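Kit Drelthorpe de escenas domésticas para brazo robótico

Para talleres compartidos y para quien programa en casa

Precio: 54 € - descarga inmediata, con actualizaciones incluidas durante 9 meses

Empezamos a preparar este kit en el taller Histley, un local compartido donde cada cual paga su trozo de banco y todos acabamos metiendo la nariz en el proyecto del vecino. Mylene Umali quería ensayar en casa los movimientos de su brazo antes de pasarlos al de verdad, que en el taller hay que reservar con bastante antelación, y todas las escenas que encontraba eran iguales: una mesa gris, tres cubos de colores y nada más. Para aprender a coger un cubo van muy bien. Para recoger un dormitorio después de un domingo perezoso, bastante menos.

Así que nos pusimos a amueblar. El kit trae 40 escenas de interior ya montadas, con dormitorios, cocinas y rincones de trabajo, y una biblioteca de más de 1.740 objetos sueltos que se pueden colocar donde a uno le apetezca. El brazo viene ya puesto en su sitio, con su pinza de dos dedos, y solo hay que abrir la escena y empezar a probar.

La escena que más cariño nos despierta es la del dormitorio de paredes verdes. Sobre la sábana azul hay un portátil abierto, un ratón negro, un cuenco blanco y una olla con comida dentro, y el brazo trabaja desde arriba. Es un ejercicio estupendo para elegir el orden de recogida, porque el portátil tapa parte de la olla según desde dónde se mire, y el cuenco, ancho y poco hondo, pide pensar con calma por dónde se agarra el borde.
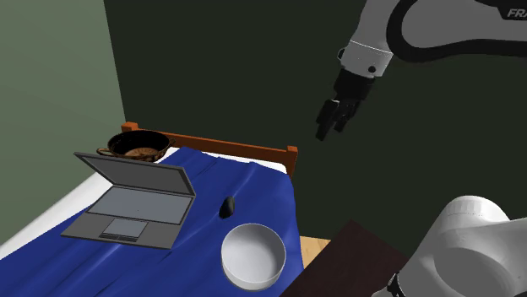
Qué se incluye

Las 40 escenas, en formato editable
La biblioteca completa de objetos, ordenada por habitaciones
Un modelo de brazo blanco con pinza de dos dedos
Una guía en PDF, en español, escrita por Nathalie McKinnon con mucha paciencia
Plantillas para guardar y comparar los ensayos

Antes de comprar

Hace falta un ordenador con tarjeta gráfica dedicada; en uno más modesto las escenas se abren igual, aunque conviene bajar la calidad de las sombras. Las telas son lo que más trabajo da al equipo, y si la cama va a tirones lo mejor es activar la opción «tela fija» en el menú de la escena. El kit no incluye ningún brazo físico ni la electrónica para moverlo.

La licencia normal vale para una persona en su casa. Para talleres tenemos la licencia Sandhu, que permite instalarlo en todos los equipos del local - escribidnos y os preparamos la factura a nombre de la asociación o de quien corresponda.

Novedades de la última versión

Desde marzo se puede cambiar el color de las paredes y de la ropa de cama sin volver a cargar la escena, cosa que nos pedíais mucho. También hemos corregido el peso de varios cacharros de cocina, que estaba demasiado bajo.

Dudas y soporte

Rafail Katsaros contesta los correos por las tardes, normalmente en el mismo día. Si adjuntáis el archivo de la escena, mejor que mejor.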